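Small Groundskeeping & Path Robots > Buying, Budgets, Quotes
Thread: Quote for second-hand path rover, what am I forgetting?

gravelnisha
Posted in May
Hi all, Nisha Rajput here, parks side at Treltitholm. I have been given money for one small wheeled rover for path inspection and, separately, no money for anything the rover might need. The seller is in Drircombe and wants 700 a month on lease, cameras included. The job is asphalt paths through mown grass, trees along one side for part of it. The rover would trundle along, spot cracks and patches and grass creeping in at the edges, and I would stop doing that on a bike with a clipboard.

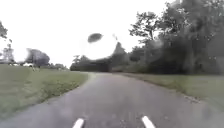

Minimum lease is two years, which is longer than I have ever kept a phone. They will knock a bit off if I take the Beton support plan, and the Beton support plan costs more than the bit. So: lease, buy, or keep the bike?

towbar_ted
Keep the bike. Next question.

shalini_s
Ignore Ted, he says this to everyone and owns three robots.

I did the budget for ours at Brunton. The rover was the cheap part. Get these priced before you sign anything:
- spare battery (one, and a charger that lives somewhere dry)
- tires
- the data plan, which the seller will call "minimal"
- a van, or a friend with a van
- hours of a person looking at what comes back

The last one was our biggest line and it wasn't on the first version of the sheet at all. I know because I wrote the first version of the sheet.

towbar_ted
Two robots. The third is in boxes.

gravelnisha
Thanks Shalini. The person looking at what comes back is me, so in the budget I am free, apparently. My manager's view is that a path is a path and the thing can look at it by itself. I'd been planning on the long open stretches first, grass both sides, no curbs anywhere. 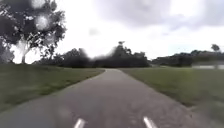 The worry is edges. With no curb to follow, the seller says the edge detection is an add-on and "most clients take it." Is it worth paying for, or is it the floor mats of rovers?

kerbless
Take it. Soft grass edges are exactly where the basic package gets confused, at least it was for us. Ours followed a mower line across a lawn with great confidence.

shalini_s
I'd disagree with that. We paid for edge detection and switched it off inside a month, and a decent pre-mapped route did the job for nothing extra. If your paths don't move, map them once. Put the money in the battery.

kerbless
Depends on your tree cover. Position was fine for us in the open and drifted under branches, so the map was right and the rover was wrong. A pre-mapped route only helps if the thing knows where it is on it.

shalini_s
Fair. Ours is mostly playing fields. Nisha, make them demo it on your worst wooded stretch and not in their parking lot. And ask for the demo recordings afterward. Ours tried to keep them.

towbar_ted
Also ask what happens when the seller goes under. My first one needed to phone home before it would move. Home stopped answering. It is now a very heavy planter.

gravelnisha
OK, the planter has been noted and will go in the risk section.

Where I've got to: ask for a shorter lease, skip the support plan, get the edge add-on quoted as a separate line so I can drop it, and do the demo on the path beside the woods with the weedy verge. If it can cope with that one it can have the rest.

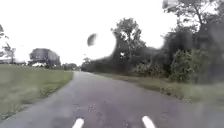 Questions I'm sending to the seller (add yours)

1. Does it drive if your servers are down?
2. Who owns the recordings, and can I get them off without paying?
3. Price of one battery, delivered, in writing.
4. Can the lease be broken after the first year, and what does that cost?

kerbless
5. Who comes out when it's stuck, and from how far away?

shalini_s
6. What does the monthly price go up to in year two. They had an answer ready when I asked, and I did not like it.
(Shalini Singhal, if you want to name-drop me to Drircombe. They'll remember.)

towbar_ted
7. Does it come with a bike.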